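Section 4. Morning start-up and tray set-up for the left arm

I wrote this part after running the cell through most of June, so it's in the order I really do things, which isn't quite the order in the Greltau booklet. If you've come straight from Section 3, your arm is bolted down and powered but hasn't moved yet. Good. Leave it that way for a minute.

1. Look at the light at the bottom of the base. You want steady green. If it's blinking, go back to 3.2 and don't try to talk it into moving (I've tried, it sulks).

2. Run your hand along the cable from the shoulder down to the wrist. It needs enough slack for the elbow to fold all the way, but not so much that it can droop in front of the gripper. I re-tie mine every 40 hours or so of running.

Caution: do this with the arm disabled. Your fingers go right where the joint closes.

3. Open the Tuline panel and load the profile called Zukunwood-left. Wait for the joint numbers to stop flickering, then hit Enable.

4. Send the arm to its park pose at low speed. I keep the speed slider at 2 for the first move of the day, no matter how much of a hurry I'm in!

Note: if the panel throws error 1215, the gripper didn't answer. Nine times out of ten it's the small plug at the wrist. Disable, reseat it, enable again.

5. Put the steel tray down in the middle of the table, within easy reach of the wrist. Wipe it first, and wipe off your fingerprints after, too.

6. Set out the small stuff: ring stand at the left end, pump bottle at the lower right, mesh square near the far edge with the round pad on top. Turn the pump nozzle so it points up and a little to the left. I fussed over that angle for ages and this is the one I stuck with.
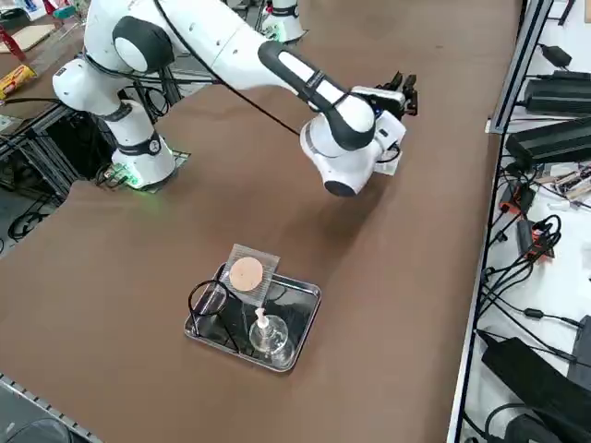
7. Jog the gripper over each item, one at a time, and save the point. Stay high on the first pass and come down in small steps. The ring stand is the one I knock over most, so I save that point last, when I've warmed up a bit.

8. Open and close the fingers a few times over the bare brown part of the table before you let them near the mesh. It's thin stuff and it snags.

Caution: keep the power bricks on the side shelf, off the tabletop. I also like a bit of air between them, and I never stack them.

9. Save everything under a new name. Please don't overwrite the Ma file, that's the one I go back to when I've made a mess of things.

Every 3000 cycles, check the base plate bolts and go back over step 2. Shutting down is covered in Section 5.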